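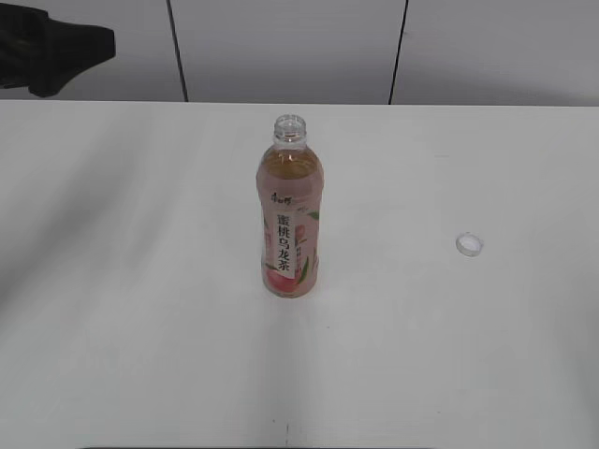 Bottle station, Destava packing hall
December 23, 2023

Management says the new line takes the dull work off people's hands. I have heard that before, in May, when the Tondura sorter arrived and two shifts became one. The pictures in this gallery come from the bench where opening and closing drinks is being handed over to a machine.

First up is peach oolong tea, cap off and lying to the right of the bottle. A person does this without looking. The plan says 2000 bottles a week, and the plan was not written by anyone who works at this bench.

The job used to belong to 11 people. They are now called "monitors" – same pay, fewer breaks, and a screen to watch. Ask them whether the work got lighter and you get a shrug.

More pictures when the second bench opens.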